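Two Hands and a Metal Tin: An Afternoon With Mpho Botha

I got to Mpho Botha's place hungry, which was a mistake, because the first thing she did was hand me a pair of grippers and tell me I wasn't allowed to eat the fruit.

Mpho teaches robots for a small outfit called Girkine. She does it by doing the job herself, over and over, with a gripper in each hand. "People ask me if I write code," she says. "I don't! I pick things up and put them down, and somebody else's computer watches me do it."

She came to the work from catering (weddings mostly, and one very long winter in a hotel kitchen) and she thinks it shows. "I've got patient hands. The engineers are lovely but they grab at everything. You can see it in their demos, it's all snatching."

Her target this month is 400 good runs of fruit sorting. A run counts if the fruit goes from the tin to its place without a drop, a squeeze mark or what Mpho calls "dithering," where the fingers hover and can't make up their mind. When I visited she had just thrown out 19 in a row for dithering. She was very cheerful about it.

"If I hesitate, the robot learns to hesitate," she told me. "So I decide before I move. Left hand goes in and makes room, right hand takes the one at the edge. Then I breathe."

I asked why she mixes everything up together, fresh with shriveled, instead of starting with a nice tidy row of oranges. She laughed at me. "Because who has a tidy row of oranges? The wrinkly ones are the best teachers. They're light, they're a funny shape, and they make you change how you hold them."

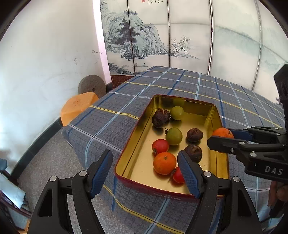
My turn

So of course I had a go. The grippers are lighter than they look, and you squeeze them like a pair of kitchen tongs, and for the first minute I thought, well, I'm a natural. Then I tried to lift a tomato that was resting against another tomato. They both rolled. I chased one into a corner of the tin and sort of shoved it up the side, and Mpho said, very kindly, "We won't be keeping that one."

Before this she spent a year driving a robot arm by remote control from another room, on a project called Ninon. She doesn't miss it. "There's a little lag and your eyes are on a screen, so you end up stiff as a board. With these I can feel the fruit give. My shoulders came down by an inch!"

What does she want the robot to get right first? She didn't even stop to think. "Letting go. Everyone trains the grab. But look how people put down an egg, they wait for it to settle before they open their fingers. I want that in every single run."

She had another batch to record before supper, so I gave her back the grippers and she sent me off with directions to a noodle shop.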